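手把手教程:给抓取策略做一次像样的对比评测(以及怎样不把自己骗进去)

作者:Penumix 项目组 分类:机械臂 / 评测方法

我以前写过一篇讲怎么训练抓取策略的文章,阅读量不错。后来又写了一篇讲怎么评测,阅读量大概等于我们组的人数。这是第二篇的重写版,长了不少,标题也改得更像教程,希望这回能骗进来几个外人。

事情的起因很简单。我们有两个策略,旧的叫 Langlois,新的叫 Floltus。Floltus 在训练曲线上好看得多,做它的人(就是我)也坚信它好得多。组会上 Malsha Wickramasinghe 问了一句:“好多少?”我说明显好。她说“明显”的单位是什么。于是就有了下面这套流程。

适合谁看:手上有一台能动的机械臂,有两个以上的策略想比较,而且准备把结果给别人看的人。如果只打算给自己看,可以直接跳到结尾,或者随便编一个数,反正心情会更好。

一、先写“成功”的定义,再开机

顺序很重要。我第一次是先开机的,跑到一半遇见一种情况:物体抓起来了,抬到半空,歪着,夹爪只咬住一个角。算不算成功?跑的是 Floltus,所以我觉得算。晚些时候 Langlois 干了同样的事,我觉得不算。翻记录的时候我才发现自己是这种人。

现在的定义写在一个文本文件里,开机之前提交到仓库,之后不许改:

物体完全离开支撑面,并保持到机械臂回到预备位姿。
放置时物体落在目标区域内,松开夹爪后不倒。
整个过程没有人碰机械臂、桌子或物体。
超时算失败,触发急停算失败,操作员喊“哎”并伸手也算失败。

最后一条是真的。伸手这个动作比任何指标都诚实,你身体知道它要掉了。

你的任务可能不是抓放,定义自然要换,但请保留一个原则:把定义交给一个没看过你论文的人,他看录像能判出来。要是他得跑来问你,那这条还得改。

二、固定初始状态,用表,别用手感

很多评测写“物体随机摆放”。翻译过来是:操作员随手一放。人的手一点也不随机,我的手尤其喜欢把物体放在夹爪够得最舒服的地方,还会顺便把它转正。

我们的做法是提前生成一张初始状态表。每一行包含物体编号、平面位置、朝向,还有一个种子。写个小脚本,固定随机种子,跑一遍存成 CSV,两个策略用同一张表。这样每一行都是一对配对试验:同一个物体,同一个位置,一个策略抓一次。配对以后,统计检验的力气能省下不少,后面会讲。

摆放时怎么对准?土办法是打印一张网格纸,贴在桌面上,摆完再抽走。稍微体面一点的办法是把表里那一行渲染成半透明的轮廓,叠在相机画面上,操作员挪物体直到重合。我们用后一种,工具叫 Bomer,内部写的,界面丑得很稳定。没有工具的话,拿上一轮的截图叠加也够用。

有一件事我坚持:摆完以后拍一张存档。不用好看,能看出物体在哪儿就行。等你三周后怀疑第几行摆错了的时候,会感谢当时那个嫌麻烦的自己。

三、交错着跑,别一口气跑完一个再跑另一个

上午跑完所有 Langlois,下午跑完所有 Floltus,听起来井井有条。问题是上午和下午不是同一个世界。光线在变,相机在发热,夹爪的指垫在磨损,操作员在犯困。等你把差异算出来,里面有多少是策略,有多少是太阳,谁也说不清。

正确的做法是交错:每一行初始状态,先抛硬币决定哪个策略先上,跑完第一个,复位,再跑第二个。当然不用真抛硬币,在表里加一列就行。我们真抛过一天,硬币掉进线槽里,至今没捞出来。

交错的代价是频繁切换模型。如果每次加载要等很久,把两个策略都常驻在显存里,用一个开关选。显存不够的话,按小块交错,每块几行,块内顺序打乱。比起一口气跑完,哪怕很小的块也强得多。

四、盲评,能盲多少盲多少

操作员最好不知道当前跑的是哪个策略。脚本里把两个策略映射成甲和乙,每次启动重新映射,对应关系写进日志,操作员不看日志。

我得承认,在我们组里这一步只能盲一半。Langlois 接近物体之前喜欢停一下,像在思考人生,看两次就认出来了。所以我们又加了一道:判定由另一个人看剪过的录像来做,只保留夹爪闭合之后的部分。Malsha 判了大部分,我判了剩下的,重叠的那批里我们有 2 次意见不同,都拿出来重看了一遍,按文件里的定义解决,没有动拳头。

五、要跑多少次

这是大家最想问又最不想听答案的一节。

每个策略跑十次,一个成功八次,一个成功六次,很多人就开始写摘要了。请先算一下置信区间。十次里成功八次,用 Wilson 区间算,真实成功率从不到五成到九成多都说得过去。换句话说,你什么都没测出来,只是度过了一个愉快的下午。

我们这次的初始状态表一共 349 行,每行两个策略各跑一遍。听着吓人,分摊到好几天也就是腿酸。如果你的任务单次很长,跑不了这么多,那就老老实实报区间,让读者自己看它有多宽。区间宽不丢人,不写区间才有点。

跑之前先决定跑多少行,写进那个文本文件里。不要边跑边看结果,看到领先就停。这种停法有个学名,叫可选停止,在我们组里叫“见好就收”,收来的好一般都不是真的。

六、开跑当天的顺序

周二那次我把流程掐了一遍表,平均每对试验,包括摆放和复位,大约 85 秒。下面是当天的顺序,照抄即可:

1. 机械臂上电,让它空转几个来回再开始记录。
2. 检查急停,真的按一下,再解除。“上周按过”不算检查。
3. 跑一次手眼标定的验证,误差超过你平时的阈值就重新标定,已经跑的那部分作废重来。
4. 检查线缆。把机械臂开到表里最远的几个位姿,看线有没有绷住。线绷住的时候策略看起来会很笨,其实它在拔河。
5. 按表的顺序跑。跑错一行就记下来,不要悄悄重跑。
6. 每跑完一块,用同一个固定的开环动作测一次基准。基准动作要是都开始失败,说明硬件变了,先停。

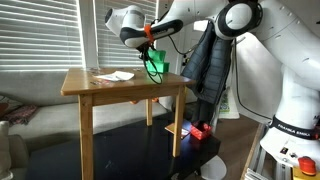
第五条值得多说两句。“悄悄重跑”是评测里最温柔的一种作弊。物体放歪了,重跑;网络卡了,重跑;刚才那下不像它的真实水平,重跑。前两个也许有道理,第三个是家长给孩子开家长会的心态。我们的规定是:重跑的理由必须在看到结果之前说出口。看到结果以后才想起来的理由,一律进备注栏,不进表。这次进备注栏的有 16 条,其中一大半是我写的,措辞都很动情。

七、怎么算

因为是配对数据,别直接比两个成功率然后套独立样本的检验。列一个二乘二的表:两个都成功、两个都失败、只有甲成功、只有乙成功。前两格对比较谁强没有贡献,真正说话的是后两格。用 McNemar 检验,样本少的时候用精确版本,现成的统计库里都有。

再做一次自助法:按行有放回地重采样,每次算两个策略成功率的差,取中间百分之九十五。注意是按行采样,两个策略的结果要一起带走,拆开就白配对了。

画图的时候给每个物体单独画一根。总成功率会把有意思的东西抹平。我们这边总体上 Floltus 确实领先,区间也不含零,我在组会上放这一页的时候停顿得比较久。然后下一页按物体拆开,领先几乎全部来自形状规整的那几个,遇到又薄又软的东西,两个策略一样差,差得很团结。

八、失败要分类

每次失败打一个标签,类别不要多,我们用的是:没对准、闭合太早、滑脱、碰撞、超时、其他。“其他”要是占得比哪一类都大,就回去重看录像,把它拆开。

分类以后才知道下一步改什么。Floltus 的失败里“闭合太早”最多,这跟模型大小没什么关系,是夹爪状态的时间戳对不齐。要是只盯着成功率,我大概已经去申请更大的显卡了。

常见问题

仿真里评测行不行?
可以当初筛,用来淘汰明显不行的检查点。最后的数字还是要真机。仿真里的摩擦力脾气太好。

没有第二个人帮忙判定怎么办?
隔几天再判,把文件名打乱。几天以后你对自己的策略感情会淡一些。

初始状态表要不要公开?
要。定义文件、表、逐行结果一起放出来,录像能放也放。别人复现不出来的时候,至少知道是从哪一行开始不一样的。

策略更新以后,旧结果还能用吗?
旧策略的结果能不能拿来和新策略比,看基准动作。基准没变,可以当参考;要正式写进表格,还是得把旧策略拉出来一起交错重跑。Langlois 已经被我们拉出来重跑过好几回了,该停顿的地方照样停顿。

下一篇打算写长时序任务怎么判部分成功,定义文件目前改到第四稿,Malsha 还没签字。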